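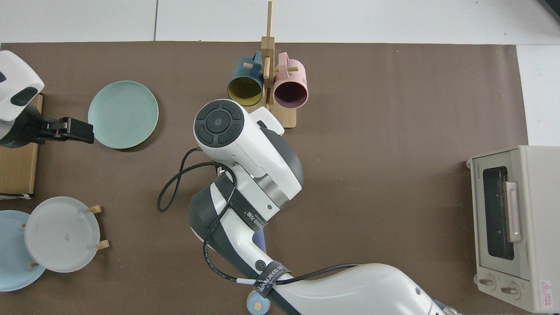
Dishes and mugs set out on brown paper

Asking the city for a loading zone on our block

I live on the Forkau Street side of the Ngata building. Delivery vans double-park all day and the bus has to go around them into the other lane. Can a resident ask for a loading zone, or does it have to be a business? We have 8 storefronts and two of them have no back door. I called 440 Kumero Avenue, where the parking office used to be, and the number is dead.

Posted by forkau_side, August 2023

curbwatcher
A resident can ask. The form is called a curb use request and it's on the transportation department's page, under parking and not under streets. You need the cross streets, the side of the street, and the hours you want. Ask for weekday mornings only if that's when the vans come. All-day requests on our street got sent back twice.

It goes faster with a letter from at least one of the stores. Ours came from Prorkier Hardware and was two sentences long. We filed in April and the signs went up 2 months later. They took out two metered spaces, and a few neighbors are still sore about it - talk to people on your block first.

The zone can't be within the bus stop, so look for the end of the red curb and measure from there.

mapleandthird
won't help, they park wherever they want anyway. been like that since 2000

forkau_side
Thanks curbwatcher, found the form. It wants a sketch of the block. Does it need to be to scale?

curbwatcher
No. Mine was in pencil. Mark the hydrant and any driveways.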